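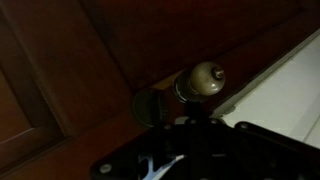 Just replace the whole set, Sandow told me in the comments last time, you'll spend more on polish and screws than a new knob costs. Two more of you said the same thing, less politely.

Well. I didn't. Quick post, dinner's on.

So the knob. Brass-ish, or bronze, I've never decided. Round, sits on that dark red-brown door I keep going on about, the one with the raised panels that shows every speck of dust. It had been wobbling since September. You'd grab it and it would turn a bit before anything happened, then catch. Then one morning it came right off in my hand with my coffee in the other. Stood there in the hallway like an idiot.

Screwdriver, kitchen stool, phone flashlight held in my teeth. There's a tiny set screw in the neck on ours and it had backed nearly all the way out. Tightened it. Fine for a day. Loose again. Tightened it again. You see where this goes.

Went to Liklow for a new screw. They had packs of 20 in every size except mine, of course. Ordered from Zukine instead, 5 dollars with shipping, came in a padded envelope big enough for a sweater. Wrong thread. Sent it back. Second one fit – a little snug, but it fit. Put a dab of the blue thread stuff on it, let it sit overnight with a note taped on the door saying DO NOT TURN. Everybody turned it.

Still holding though. Three weeks now.

Then since I was down there anyway I cleaned the door. Big mistake, it took the entire afternoon. Warm water, drop of dish soap, cloth wrung out almost dry. The grooves in the molding are the worst part, a rag just pushes the dirt along. Old soft toothbrush, go slow, wipe right behind it. I did not polish the metal. I like it a bit dull and I don't want teh shiny look, sorry to everyone who sent me their favorite paste.

Did the edge of the door too, where the wood is lighter. When did anyone last do that? Never, I think. The cloth came away gray.

What I'd do different: take the knob all the way off first and clean behind it. I went around it and then had to do it over. Also put a towel down. That screw is the size of a grain of rice and it rolled under the radiator twice.

Still to do – the latch sticks when it's humid, and the closet door at the other end has the same knob and is starting to wobble aswell. I have the leftover thread stuff so maybe this weekend. Maybe not. If anybody knows a trick for the latch that doesn't involve taking the whole thing apart, comments are open.

Ok, timer's going off.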